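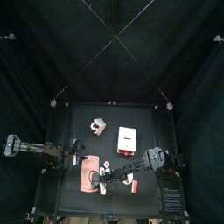
What has the Nikis grant paid for since the last report?

The second sorting table and its fabric surround are in place, the shelving along the back wall is up, and 1,113 small household items have gone through sorting at Clomville.

Work on the tables

The grant covered one new table with a black top and dark fabric walls on a frame. We chose black for the top after trying a pale one in the winter. White and light-colored items were hard to pick out on it, and a lot of what comes in is white: boxes, cubes, lids, bottle caps, parts of games. The fabric took longer than planned. The first panels from Kesex were cut short and had to go back, and the replacements arrived in April. Gray clips hold the fabric up and the corners have brackets, so a panel can be taken down for washing and put back the same day.

We use a pink tray on the table for small pieces. It shows up well against the black. Larger boxes stand on the tabletop until their contents have been checked against the list.

Items sorted

Of the 1,113 items, 400 were complete and went straight to the Kaewkla shelves. Another 227 needed one missing part, usually a lid or a piece of a set, and are being held in labeled bins while we look for matches. We set aside 167 as too worn or broken to pass on. The remaining 319 have been sorted by type and still need a second check.

The second check is where we are behind. It was meant to be finished by the end of April, and it will run into May. Napaporn Suksawat has moved two afternoon sessions from shelving to checking, and the next round of intake will be held back until the 319 are done. We are not asking for more money for this.

Changes to the sorting list

The list you approved had nine groups. Piroska Medve cut it to six after the first few sessions. Boxes with contents and empty boxes are now one group, with a mark on the sheet to say which. Dice, cubes and counters have been put together as well – people were spending too long deciding between them. The old sheets have been kept and will be sent with the final report so that the two sets of records can be compared.

Spending

The table, frame and fabric came in slightly under budget. Shelving went over, mainly in delivery charges, and the two nearly cancel out. Nothing has been spent from the printing line so far. We would like to move part of it to storage bins and will send a separate request with quotes.

Next period

- Finish the second check of the 319 items.
- Match and release as many of the 227 held items as we can.
- Fit a spare set of fabric panels, so the table does not stand open on wash days.
- Print the six-group sheet on card for both tables.

The signed spending sheet and the item records are attached. Questions on the records should go to Piroska Medve, and on the room or the equipment to Napaporn Suksawat.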